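The Stindura gripper came back from the shop with new finger pads, and Crăciun said it would lose anyway.

She had been at Nollau longer than the rest of us and had run more comparisons than she cared to list. The rule for this one was simple. Each gripper got 300 trials on the same tasks, with the same person holding it, and the log went to Rimkutė in September. Whichever failed less went on the arm.

I was the person holding it. I put on the yellow shirt, Gheorghița tightened the harness until I complained, and we started at 8 in the morning.

"Left hand under the edge," she said. "Right hand comes in after. Don't help it."

"I'm not helping it."

"You helped the Sasitz yesterday. I watched the tracks." 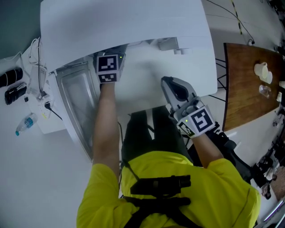

I thought about that while I worked. I had liked the Sasitz. It was light, the trigger was smooth, and after 20 trials I no longer noticed it in my hand. The Stindura pulled at my wrist. When it slipped I wanted it to slip, and I could feel myself turning my arm a little early, giving it a bad angle.

At lunch I told her.

She didn't look up from the screen. "Which trials?"

"I don't know. Most of the morning."

She scrolled for a while. The marker tracks ran across the plot in two colors, left hand and right hand, and even I could see where the right one started to bend.

"From here," she said, and put her finger on it. Then she selected everything after that point and deleted it.

"That's three hours," I said.

"Yes. Eat something."

We started again at one. I held my wrist straight and let the thing pull. By evening the Stindura was ahead, and Gheorghița wrote the number down without saying anything and went to find the charger.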